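Visit to the Open Day at the Broston Toy Works

2018-04-01

I moved to this part of the country in November, and since then I try to visit one place every month that I don't know yet. This month it was the open day of Troneo, a small factory in Broston that makes wooden and plastic toys for kindergartens. I have two nephews and I used to work in a furniture shop, so I was interested from both sides.

The bus from Pirihi goes only every two hours on the weekend. I took the early one and arrived before the gate was open. There was already a line of families with strollers, and a man selling coffee from a van. The coffee was good but I had to pay in cash, so please bring coins if you go.

The entrance is free. At the desk you get a sticker with the number of your group, and you wait until your number is called. I was in group 13. The wait was longer than the program said, almost one hour, and there were not enough chairs for the older visitors. In the waiting room they show old catalogs behind glass. I liked these very much. In the oldest ones the toys are drawn by hand, and the prices are written with a pencil beside every drawing, sometimes crossed out and written again.

The tour starts in the wood store. It is a long hall without heating, and the smell is wonderful. Our guide explained that the boards must rest here before somebody is allowed to cut them, because fresh wood moves and the joints will open later. The maple stays the longest. She let us lift two pieces of the same size, one rested and one fresh, and the difference in weight surprised me. A boy in our group asked if the trees were from the forest behind the factory. They are not, they come by truck.

After this we went to the saw room, where we could look only through a window. The machines were stopped for the open day, except one, which cut a thin slice every few minutes for the visitors. I understand the safety reasons, but I had hoped to see more of the real work. The sanding room was better. Every child got a small piece of beech and a paper, and could sand the corners until they were round. The adults also wanted to try, and in the end we all had dust on our sleeves.

The plastic department is in a newer building on the other side of the yard. It was opened when Troneo took over the molds of another company, Vakeo, which made sorting games. Here it is warm and quite loud. The guide had to repeat most things, and I am afraid I missed the part about the colors. What I did understand is that a mold is very expensive and is repaired many times before it is replaced. One of them is older than the guide herself.

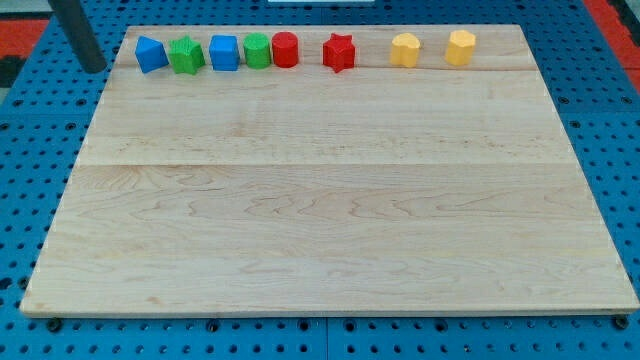
Small plastic shape blocks along the back of a wooden board.

The last stop was the play room, and for the families it was clearly the best one. There are 4 low tables and a carpet, and the children may use everything from the current catalog. I spoke a little with a kindergarten teacher who comes every year. In her opinion the simple shapes are used the most, and the expensive sets with many parts stay in the cupboard after the first week. My nephews are the same, I think. They play longer with a pot and a spoon than with the train I bought them.

In the factory shop you can buy second-choice toys with small faults in the paint. I took a bag of mixed wooden blocks and a pull-along duck with one eye a little too high. The line at the register was slow, but people were friendly. There is also a canteen with soup, bread and a plum cake. The soup was finished when I came, so I had two pieces of the cake.

Some practical points for those who want to go next year. The tour takes 3 hours if you include the waiting and the shop. The floor in the wood store is uneven, and a stroller is difficult there — one family carried theirs. Signs are only in the local language, but the guides speak some English if you ask at the desk. The last bus back to Pirihi leaves at 430 and it does not wait. I had to run with the duck under my arm.

Next month I would like to see the salt museum, if it is open again after the repairs.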